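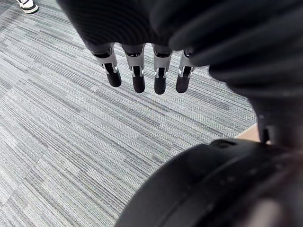 Arkeck 家居整理服务招聘:上门整理员、物品登记员

工作地点:Odden 路仓库及市内客户住宅
用工形式:全职或兼职,按月结算
联系人:Dean Dobson

岗位由来

Arkeck 承接住宅的整理、打包、暂存和归位。客户多数是准备搬家、装修或者需要清理老人旧居的家庭。入秋以后订单增加,现有班组排不过来,因此招聘上门整理员和物品登记员。两个岗位可以同时投递,最终只录用到其中一个。

上门整理员

主要工作在客户家里进行,两人一组,较大的住宅派三人。一般流程是先和客户走一遍各个房间,确认哪些东西要动、哪些不动,再从地面开始收拾。地上的东西清完以后才开柜门,这是我们的固定顺序,请应聘者提前了解。

具体内容包括:
一、清理地面,把散放的衣物、书本、玩具、鞋和小件杂物按类归堆。
二、折叠衣物和床品,按季节装箱。
三、厨房餐具、锅具和干货的打包,易碎品逐件包裹。
四、在箱子两个侧面写明房间、类别和箱号,顶面不写字。
五、搬家后按原房间归位,或者按客户新画的位置图摆放。
六、离开前扫地、擦台面,把垃圾带到楼下指定地点。

不包括家具拆装、电器安装、高处擦窗和重物搬运。大件由 Zisov 搬运队负责,整理员只需要在他们到达之前把柜子和抽屉腾空,把过道让出来。如果客户当场要求加做上述项目,请打电话回办公室,由办公室和客户谈,不要自己答应。

客户的物品一律由客户决定去留。旧报纸、空瓶、单只的袜子,只要客户没有说扔,就装进“待确认”箱。药品、证件、现金、首饰和信件请客户自己收,整理员不经手。

物品登记员

工作地点在 Odden 路仓库二楼。仓库目前有 698 个存放格,每个格子对应一份清单。登记员负责开箱核对、拍照、填表、重新封箱,并把箱子送回原来的格子。

Stamatopoulos 旧居的一批物品正在登记,共 2,334 件,以餐具、桌布、书籍和工具为主,其中不少是成套的,需要把散在不同箱子里的部件找齐后再合并编号。录用的登记员前期主要参与这一批,结束后转入日常登记。

登记表有纸质和电子两份,内容必须一致。描述物品时写看得到的东西:颜色、形状、大小、有没有缺口或者污渍。材质拿不准就写“材质未定”,不要猜。年代和价值不填,由客户另外找人看。

任职要求

年满十八周岁,有合法工作资格。
能弯腰、下蹲和跪地工作,能搬动一般大小的纸箱。上门整理员大部分上午都在地面高度干活,膝盖或者腰有旧伤的,请在报名时说明,可以优先考虑登记员岗位。
能读写中文。登记员还需要能看懂简单的英文标签,打字速度没有硬性要求。
对灰尘严重过敏者不适合这两个岗位。
有酒店客房、仓储分拣、图书馆上架或者家政经验的可以写上,没有也可以报名。
不要求驾照。会开车并愿意接送同组同事的,另有补贴。

工作时间

上门整理员:早上八点半在仓库集合,或者直接到客户家,下午五点结束,中间休息一小时。客户家里不一定有地方吃饭,请自己安排午餐,附近有食堂的组长会提前通知。
登记员:早上九点到下午五点半。
兼职每周不少于两天,其中一天须为星期二,当天仓库集中收货和出货,人手最紧。
周末订单自愿报名,不强制排班。

待遇

试用期 30 天,工资与转正后相同。试用期间每人安排一位老员工带班,前三次上门不单独负责房间。
公司提供围裙、手套、护膝、口罩和剪刀。护膝请自己试过再领,尺码不合适的可以换。鞋子自备,要求鞋底防滑、容易穿脱,很多客户要求进门换鞋。
市内交通费凭票报销,每月上限 89 元。上门地点在城外的,由公司派车,不占用这个额度。
因公损坏客户物品的,当天报告并拍照留底,由公司与客户处理,不从工资里扣。隐瞒不报的另行处理。

客户家中的规矩

这部分往年总有人到面试时才问,先写在这里。
手机调成静音,需要接电话请到门外。
不在客户家里拍照,装箱记录照除外,记录照只拍箱内物品,用公司的平板,不用个人手机。
不谈论其他客户家里的情况,也不评价眼前这一家。地上东西多的房子我们去过很多,客户请我们来是为了收拾。
家里有小孩或宠物的,先问清楚哪扇门要关。胶带、剪刀和马克笔用完放回围裙口袋,不留在地上。
客户送的旧物不能带走,喝水喝茶可以。

报名方式

请写一封短信或者邮件,说明以下内容:姓名、联系电话、应聘岗位、每周可以工作的日子、住在哪个区。简历不必专门排版,一页以内即可。不需要附照片。
纸质材料可以投到 Odden 路仓库一楼的信箱,信封上写“招聘,Dean Dobson 收”。电子邮件地址见本站“联系我们”页面,标题写岗位名称。
电话只用于改约面试时间,不接受电话报名。

面试安排

面试在仓库二楼进行,全程一个半小时,分两段。前一段谈话,主要问工作时间和身体情况。后一段是试做:应聘整理员的,把一堆混放的衣物和杂物分类装进三个箱子并写好标签;应聘登记员的,核对一箱餐具和它的清单,把不一致的地方标出来。试做看的是分类是否清楚、标签别人能不能读懂,速度放在后面考虑。
请穿方便下蹲的裤子。材料和工具由我们准备,做完的成果留在现场。
参加试做的应聘者,无论是否录用,都按一个半小时的工时支付报酬,面试结束时当场领取,需要签收。
结果在面试后一周内以短信通知。没有录用的,材料保留到本轮招聘结束后销毁,愿意留在备选名单上的请在签收单上打勾。

截止时间

报名到十一月底为止,招满提前结束,届时本页会撤下。十一月底之后收到的材料转入下一轮,不需要重新投递。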